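4.2 Comparison of hand-held grippers in a furnished room
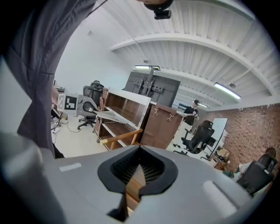

The bench tests in Section 4.1 used a fixed background and a single operator. To see whether the ranking held up outside that setting, we repeated the comparison in a shared room with furniture, other people and ordinary overhead lighting. Two hand-held grippers were tested, the Okton and the Drurance, each with the same wide-angle camera and the same controller firmware.

Figure 3. View from the camera on a hand-held gripper during the furnished-room trials. The gray finger carries a square fiducial marker; an open shelving unit stands ahead of it.

Each gripper was used for 134 demonstrations, recorded in August. Finger opening was estimated from the markers and checked against the encoder. A demonstration was kept if both the camera pose and the finger opening could be recovered over its full length. The Okton gave 115 usable demonstrations. The Drurance gave fewer, and most of its losses came from tracking failures when a large flat surface filled the view – the same fault seen on the bench.

Pose was recovered offline with the Iordache pipeline at default settings. We did not tune it per device, so the results favor neither gripper by design, though the Okton's lower camera mount may suit the defaults better. Operators also reported wrist fatigue with the Drurance after about 2 hours. Policies trained on both sets were then run on the Flirkwood arm, as described in Section 4.3.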